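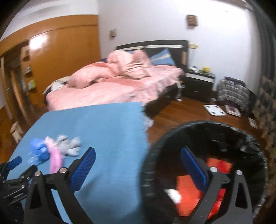

Clirnby Makers board > Student projects > Tidy-up gripper, week 6

Posted by ecordeiro - July 29, 2021

ok quick update before I lose the bus. We're doing plush toys this week. Off the bed, into the round basket on the floor, that's the whole task. Zitari team still has the handheld unit with the blue pads, and we've got 63 runs recorded as of last night, of which 2 are garbage because I forgot to hit record until halfway thru.

Questions for anyone who did the Vieira summer class before:

- how far into the basket do you go before you open? I keep going in deep and the fingers come back out with cloth on them
- do you reset the toys to the same spots or just toss them
- long thin bits. The pink one with the tail. What do I do about the tail

Edivaldo Cordeiro (Zitari, the late group)

---

tamsin_b

Toss them. Please toss them. We reset ours to the same three spots with tape last December and the model learned the tape. Beautiful demo, then moved the sheet over a bit and it grabbed air over and over.

Tail - grab the body and ignore it. If it drags over the rim it drags over the rim.

---

gearloose

disagree on tossing. If you toss you get piles, and piles are a different problem. For a first set I'd keep them apart with space to get a finger on each side. Then do piles as a second batch once the first one trains. You've got what, two weeks? Don't make it hard on purpose

---

tamsin_b

It's a bedroom. Toys are in piles. That's the task?

---

gearloose

the task is passing the demo on the last day lol

---

ecordeiro

you're both giving me opposite homework

For what it's worth the class sheet just says "varied placements" and nothing else. I asked and got told to read the sheet.

---

pol_wrench

On the depth thing. Open at the rim. The toy falls in. It is a plush toy, it does not mind. Going deep is where you snag, and with a woven rim like that you'll catch strands on the pads too. The ribbed pads are great on fur and terrible for letting go of anything stringy.

Also put the screws on your check list. Ours backed out on the pivot arms after a few days of heavy use and one finger started closing late. You don't notice by hand, you just compensate. Then you play it back and everything is crooked.

---

ecordeiro

oh that might be us. Left one feels lazy. Will check tonite

---

mo_in_the_shed

Dissenting on opening at the rim. If you always drop from the rim, the robot arm version will drop from the rim too, and it isn't as accurate as your wrist. Half of them bounce out. Go a bit below the rim, so the fingertips are inside. Not down in the cloth, just inside. We lost points on exactly this, 6 toys on the floor in front of the judges and my teammate laughing

---

pol_wrench

Fair. Fingertips inside then. But empty the basket out first so there's room, cloth at the top is asking for it.

---

gearloose

don't empty it! now it only knows empty baskets

---

pol_wrench

You just told him to keep it simple two posts ago

---

gearloose

toys simple. basket normal. I contain multitudes

---

ecordeiro

ok what I'm hearing is: some runs with stuff in, some without. The basket has red and orange cloth things in it and I kind of like that it's bright, easy to tell where the opening is when I scrub the video. But yes I've pulled cloth out by accident. Do I keep those runs?

---

tamsin_b

Drop them. Or cut right before the snag if your tool lets you trim. Does Zalia let you trim now? Last year it didn't, you had to throw the whole run.

---

ecordeiro

Zalia trims but only from the end. So I can cut after the snag but then the toy never gets released. So basicaly throw it

---

quietpixel

lurker, first post. Doing the same class, other group. Is anyone worried about color? Our bed sheet is light blue and one of our toys is also blue and the thing cannot find it. Pink and gray ones no problem at all. We've been thinking of swapping the blue toy out.

---

ecordeiro

ha, same here, light blue sheet with a blue plush on it. Haven't trained yet so don't know if it matters. Don't tell me it matters

---

tamsin_b

It matters. Keep the toy though. Do more runs with it, and get closer before you close so the shape fills more of the view. Blue on blue at arm's length is mush. And do some on the pink bedding, which will help you with that and hurt you with the pink one, sorry.

---

quietpixel

ok thanks, that's more than I got from office hours

---

mo_in_the_shed

One more - what counts as done? Ours was "no toys on bed". We got a run marked good where a toy went over the far side of the bed. Technically off the bed. We took the point and felt bad.

---

gearloose

that's a clean run in my book

---

tamsin_b

It's really not. If you train on it you're teaching it to sweep.

---

gearloose

sweeping is fast

---

ecordeiro

not sweeping. Task name literally says basket

Update, later same night. Screws: two loose on the left finger, tightened, it closes even now. Which means I don't love the first lot of runs. Not redoing all of them, gonna mark them and train with and without and see. Fingertips just inside the rim, feels slow but nothing snagged on the ones I did after dinner. We're at 78 total counting the ones I should toss.

Still tossing the toys but if they land stacked I nudge them apart every other time. Middle ground, everyone can be mad at me equally

---

pol_wrench

Put a dab of threadlocker on those, the blue kind. Not the red or you'll never get them out again.

---

tamsin_b

Every other time is a pattern btw. Flip a coin.

---

ecordeiro

I'm not flipping a coin while holding a gripper

---

quietpixel

could I see your notes file when you have a sec? ours is just a list of numbers and I can't remember what any of them mean

---

ecordeiro

yep will stick it in the class folder tmrw, it's messy. Column 3 is wrong, ignore column 3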